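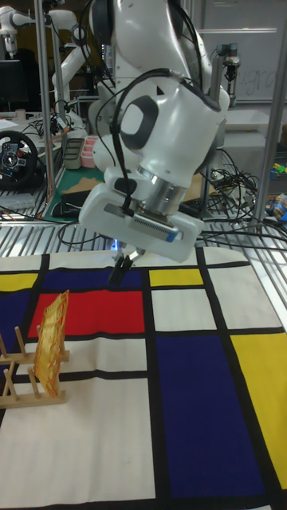

Skelthorpe is a dish-handling arm project in a shared workshop, and this page collects the questions that come up most when people write in or stop by the bench. The goal is easy to say and has kept us happily busy for a long time: pick a plate up, put it down somewhere useful, don't drop it. Our practice rack is a plain wooden base with four upright pegs, and the amber plate leaning in it is the one we'd pick if we could only keep one, because a see-through plate with a textured pattern is a wonderfully mean test for any vision code. If your question isn't answered on this page, send it in and I'll add it. — Aravind Kamath

Is this a kit I can buy?

No. Skelthorpe is a set of notes, some printed parts, and a pile of code we call Vinix. You bring your own arm. If you have a small six-joint arm and a parallel gripper with two fingers, you can probably follow along with most of it.

Do I need more than one arm?

One is plenty! Everything in the beginner notes runs on a single arm. Two-arm handoffs are great fun, but get one arm behaving first. Twice the arms is a lot more than twice the cable.

Why the loud tablecloth?

Everybody asks. Red, blue, yellow, white, thick black lines: it's there on purpose. We started on a plain white table and our plate finder worked beautifully, and then it fell apart the first time we moved to a real kitchen table. Now we swap cloths all the time. If Vinix can find the edge of a plate over a black grid line, I trust it a lot more.

Does the pattern help with calibration?

It doesn't, and please don't use it that way. Cloth stretches and shifts. We calibrate with a flat printed board taped down tight, then take the board away and lay the cloth back over the table.

What does Vinix do, exactly?

It finds the rim of the plate, picks a grip point, and plans a path that comes in from above. It also keeps a log of every attempt, including the sad ones. Read the logs. I learned more from one evening of reading failed grasps than from a month of tweaking numbers.

How well does it work?

Better than I dared hope in January. Our last long session was 105 tries at lifting a plate out of the rack and setting it flat on the cloth, and 81 of them went through with no help from a human. Most of the misses were the gripper closing a bit too far along the rim, so the plate swung as it came up. There's a fix in testing and I'm very excited about it.

What fingers should I use?

Start with whatever came with your gripper and add a thin strip of something grippy. We tried a bunch of printed shapes, and the straight ones beat nearly all the clever ones. The one exception is a finger with a shallow groove down the inside, which we named Quintero. It holds a rim nicely but gets in its own way between the pegs. Files for both are in the parts folder.

How far apart should the rack pegs be?

Wider than you think. Leave room for the plate and for a finger on each side of it, then add about 2 centimeters on top of that. You can tighten it up later, once your arm has earned it.

Can I practice with real dinnerware?

Sure, later on. Please start with something that bounces. When you do move up to breakable plates, put a folded towel under the cloth and drop the speed way down. Wear eye protection too.

My cables keep snagging. What am I doing wrong?

Probably too little slack at the wrist, or too much at the elbow. Move the arm by hand to its farthest poses before you tie anything down, and watch the loops the whole way. Use hook-and-loop straps for the first few weeks, as you will redo them. (What happens to the cables after they leave the arm is between you and your shelf.)

How fast does it run?

Slowly, and I like it that way. We keep it at a pace where a person can comfortably reach the stop button. Speed settings live in one file, and the default is the gentle one.

What is Lureck?

Lureck is the hand-guided mode. You steer the arm yourself, it records the path, and you can play that path back or feed it to Vinix as a hint. Kids pick it up in no time. Adults tend to grip the controls like they're landing a plane, then loosen up after a plate or two.

Will you support bowls and cups?

Bowls are next. We have 2 test bowls in rotation and the rim finder already likes one of them. Cups need a different approach angle and I haven't started, so if you have ideas, please send them my way.

Can I come see it?

Yes, and we love visitors. Evenings after 6 p.m. are best. Write first so the arm is powered up when you get here, and bring a plate from home if you'd like to see how Vinix handles it.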